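Prantl Community Forum
Food Service and Events
Thread: Proposed change to the bread service policy for member luncheons

btanner_office
Posted 16/01/2025

Members are invited to comment on the draft bread service policy before it goes to the house office for adoption. The present policy was written when luncheons were served at a single sitting. It provides that bread be sliced in the kitchen, plated, and placed on each table before guests are seated. The draft would allow whole loaves to be set out in baskets at a side table, with slicing done on request.

The draft applies to luncheons only. Evening functions remain under the existing catering agreement with Sidach and are not open for comment in this thread.

Benedikt Tanner
House Office

Dustine
The Hall B members support the draft. Under the present arrangement, bread is sliced well before the second sitting, and the slices at the outer tables are dry by the time the soup is served. We raised this matter in September and were told that the plates would be covered with cloths. The cloths were used at two luncheons and then discontinued.

We would ask that the final text state who is responsible for slicing. The draft says "staff or a designated member," which leaves the matter open.

mwk_hallA
I must register an objection on behalf of several Hall A members. A side table requires guests to leave their seats, and a number of our regular attendees do not walk easily. Plated bread reaches everyone at the same time. If dryness is the concern, the kitchen should be instructed to slice later. A change in the form of service is not needed to correct a problem of timing.

Wikito
With respect to the previous post, the kitchen cannot slice later. It has 3 people on duty at luncheon, and all of them are occupied with the hot course during the changeover between sittings. I served on the kitchen rota for 8 months and can confirm that the schedule has no room in it.

I do agree that members who prefer to remain seated should be served at the table. This could be written into the policy as a right and not left to goodwill.

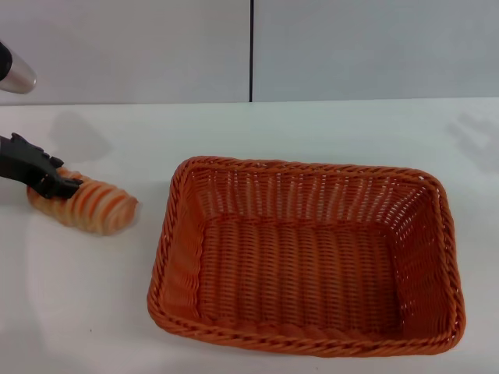
Suggested wording for section 2

"Loaves shall be placed at the side table no earlier than 10 minutes before the first sitting, and fresh loaves shall be brought out for the second. Any guest may request that bread be brought to the table, and such requests shall be met before the side table is opened to others."

mwk_hallA
The suggested wording is an improvement, and I thank Wikito for it. I remain opposed to open baskets on hygiene grounds. Guests will handle the loaves. The draft makes no mention of tongs, a cloth, or a cover of any kind.

Dustine
Hygiene is already addressed in section 4 of the general dining rules, which requires serving utensils wherever food is shared. That section would apply to the side table without further amendment. A cross-reference could be added if it would satisfy Hall A.

mwk_hallA
A cross-reference would be acceptable. My preference is still for plated service, and I ask that this be noted.

btanner_office
The objection is noted and will be attached to the draft. The House Office will make the following changes: the wording offered by Wikito will replace section 2 in full; a reference to section 4 of the dining rules will be added; and slicing will be assigned to the duty steward by title.

Comments on butter portions, of which several have arrived by e-mail, should be posted in the separate thread on table settings.

Wikito
May I ask whether the side table will be placed by the north door or by the windows? The draft is silent on this point, and the north door is drafty.

btanner_office
By the windows. The floor plan will be posted with the revised text.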